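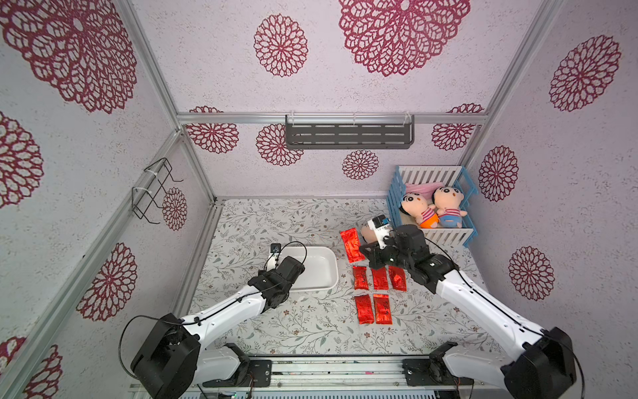
Milagros Sotelo wrote to me that a child who meets a strange word in a story will always stop, and that a child who stops twice on one page will put the book down. For this reason, she said, every book with foreign words in it should have a glossary at the back, and the words should stand in italics so that the child knows where to look. She asked me why I am against it.

I have thought about this letter for some weeks and I want to answer it properly. I was a child who read in a language that was not her own, and I have opinions about glossaries which are perhaps stronger than the subject deserves.

Let me begin with the book that started our correspondence. In October I reviewed The Salt Stairs of Gokmont, a novel for readers of 8 and up, published by Sekeck. A girl follows her grandmother's goat over a mountain pass and arrives in a kingdom where the people pay for everything with songs. It is a good book. The goat is rude and clever, and the grandmother is allowed to be wrong about an important thing, which I do not see often in grandmothers of this kind. The author has made a language for the mountain people and uses it lightly, a word for bread, a word for a cousin, a curse that the goat is fond of. In the first printing these words stood in the text like all other words. In the new one they lean over in italics, and behind the last chapter there are six pages of explanations.

I wrote that the six pages were a mistake. I received more letters about this sentence than about anything else I wrote this year.

My first reason is simple. The explanations tell the reader things which the story has already told, and they tell them worse. In chapter four the girl is given a tolmek by a shepherd. She breaks it in two, burns her fingers, and the goat steals the bigger half. After this every child knows what a tolmek is. It is hot, you can break it, and a goat wants it. Then you go to the back and find: "tolmek, a round flat bread made of barley." I did not want barley. I had been eating something much better.

My second reason is about the italics. When I read a novel in English and a word is put in italics, I understand that somebody is pointing at it. He says: attention, this one does not belong here. But for the shepherd it belongs there completely. He does not speak in italics when he offers his bread. If we read the book aloud, and I hope that we do, what should the voice do at this moment? I have heard parents make a small pause before such a word, and then say it a little too loud, as if they are carrying a full glass over a carpet. The children hear the pause. They learn from it that the word is difficult, before they have had any difficulty with it. 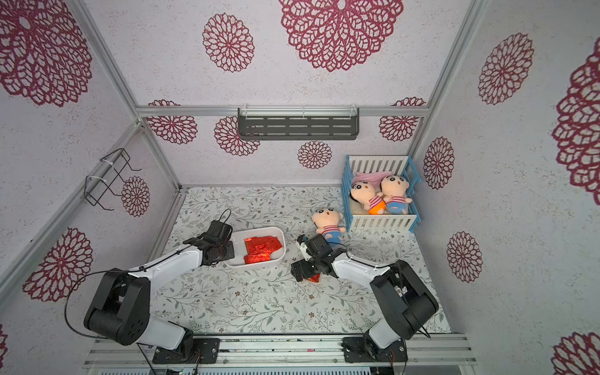

I know that a made-up language is an easy case. Nobody in the world has a grandmother from Gokmont. So I should speak about the real languages too, where it becomes more serious.

Janaína Figueiredo told stories last winter in the library of Bevside, where I live. She tells in English, and she leaves in it the Portuguese words that she thinks the story needs. She does not translate them. I was sitting behind the children on one of the low chairs, which are a punishment for adult knees, and I listened to how she did it. When the old woman in the tale called the boy "teimoso", Janaína let him do something so stubborn in the next sentence that the meaning was there for everyone to pick up. And two children at the front were already laughing before that sentence came. They had the word from home. For once they were a step earlier than the rest of the room, and I do not think that a glossary could have given them this. A glossary is written for the other children. It supposes that every reader comes from outside.

This is the thing I would like Milagros Sotelo to consider. Who do we imagine when we print these pages? We imagine a child who has only one language, and who must be protected against the second. But the class that my neighbour's son goes to is not made of such children, and I doubt that many classes are today. Some of them will look for their own family's word in the back of the book, and find it there next to a number of a page, explained like a disease.

Now I must be fair to the other side, which has good arguments.

Dennis Cheetham has sold children's books at Ghumman for longer than I have lived in this country, and when I gave him my opinion he shook his head through the whole of it. He says that parents turn to the back of a book before they buy it. If they see a glossary they feel safe. They are tired, they will be reading at the end of a long day, and they are afraid that the child will ask "what is this?" and that they will have no answer. Without the six pages, some of them would put the book back and take another with a dog on the cover. I believe him. He sees it happen and I do not.

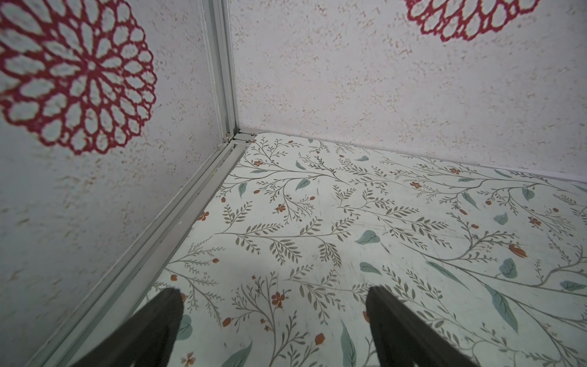
Botanical pattern on a pale floor.

I can only say that the fear of these parents makes me a little sad. To have no answer is a very good position when you read to a child. "I don't know, what do you think it is?" is a sentence that costs nothing, and the conversation after it can be the best part of the evening. My father read to me in Dutch from old books with many words which had died before he was born. He did not know them either. We decided together what they meant. About one of them, a kind of hat as I believed, I was mistaken until I was nearly 30, and I am still attached to my own version.

There is also the argument about pronunciation, and here I give in. It is unpleasant to say a name wrong for two hundred pages, above all if it is a real name that real people carry. I would be happy with a short note at the front which tells how the names sound. A note about sound is a help for the mouth. It leaves the meaning where it was.

And I admit that there are books where an afterword is a pleasure. Lanying Cui closes her river stories with a letter to the reader, in which she tells where she heard each tale, who was cooking at the time, and which ending she was forbidden to use. She explains several words on the way. I read this letter with as much joy as the stories, and I think it is for a plain reason: it is written by the same person in the same voice. The back of the Gokmont book sounds as if it was written by an office. I counted the words of it, I confess, on a rainy afternoon, and there are 1,037. In so many words the goat could have had another chapter.

What I ask from the publishers is therefore modest. Print the story in one kind of letter. Trust the sentence before the strange word and the sentence after it, and if they do not carry the word, ask the author to write them better. If there must be pages at the back, let the author fill them with something she wants to tell.
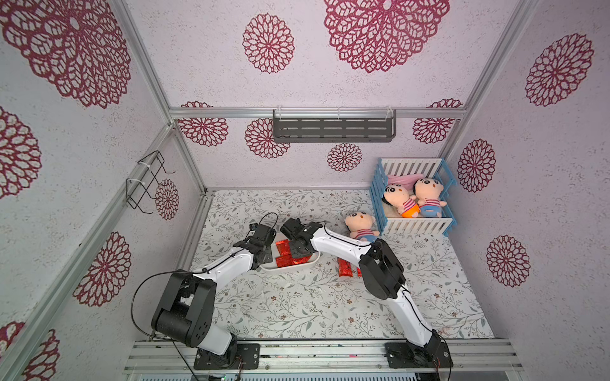

Red flowers on the walls, leafy branches on the mat.

Milagros Sotelo ended her letter with a question about her own pupils, who are learning English and for whom, she says, every page is already full of strange words. She does not want to add more. I understand this well. I was such a pupil. I had a notebook in which I wrote each unknown word from my first English novel, with the meaning beside it, and after two chapters the notebook was full and I could not remember who had gone into the forest or why. Then my aunt took the notebook away, quite roughly, and told me to read to the end. I missed a great deal. I was never sure whether the "heath" was a place or the weather. But I knew who was brave and who was lying, and I cried at the right page.

I have asked her to try the first printing with half of the class and the new one with the other half, and to write to me about what they say of the goat. If Sekeck still has copies of the first printing somewhere, I would be glad to hear of it.

Tineke Wuyts
12 November 2024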